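Dendenero Vanity Table and Oval Mirror
Set-up guide, section 4: Hanging the mirror and placing the table

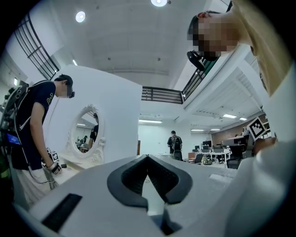 Fig. 4. Oval mirror on the partition wall, white tabletop below.

Read all of section 4 first. Two people for steps 3 to 6. Table must be put together already (section 3), feet on, screws tight.

You need: pencil, level, tape measure, drill, the fixings bag marked M. Soft blanket for the floor.

1. Pick the wall. Flat, dry, no pipes or wiring behind. Partition walls are OK but check what they're made of — the plugs in bag M are for drywall only. Solid wall, buy your own.

2. Push the table against the wall where you want it. Mark the center of the top on the wall in pencil, lightly. Pull the table back out.

CAUTION: Do not drill over the table. Dust gets into the finish and it won't wipe off clean.

3. Measure up from the floor and mark 900 mm. Bottom of the carved frame goes no lower than this. Taller users go higher, try it sitting and standing before you drill.

4. Lay the mirror face down on the blanket. Find the two hangers on the back. They are 300 mm apart, center to center. Copy that onto the wall, level it, mark both holes.

Note: early backs have hangers at 220 mm. Measure yours. Dont trust the drawing.

5. Drill, plugs in, screws in. Leave 9 mm of screw showing.

6. Lift the mirror by the sides of the frame, one person each side. Never by the scrollwork at the top or bottom, it will snap. Lower onto both screws. Let go slowly.

CAUTION: If it rocks, take it down. One hanger is not on.

7. Check level. Small errors — turn the frame a little by hand. Big ones, redo the holes.

8. Table back in. Line up with your pencil mark, then rub the mark out. Leave a finger's gap to the wall so the top does not scrape the paint when somebody leans on it.

9. Wipe the top with a dry cloth. No glass cleaner on the carved frame, it dulls the white. Spray the cloth, not the miror.

Moving the table later: clear everything off the top first, small things too. Lift, don't drag. Mirror stays on the wall.

Chips in the frame: use the Coltel touch-up pen, white, sold separately. Two thin coats.

Missing bag M? Write to Rallen parts desk, attn. Quyên Mạch, with the number from the label under the tabletop. Replacement hangers same address.

Section 4 revised August 15, 2020, I. Verstraete. Replaces all earlier sheets. Section 5 (drawer runners) follows in September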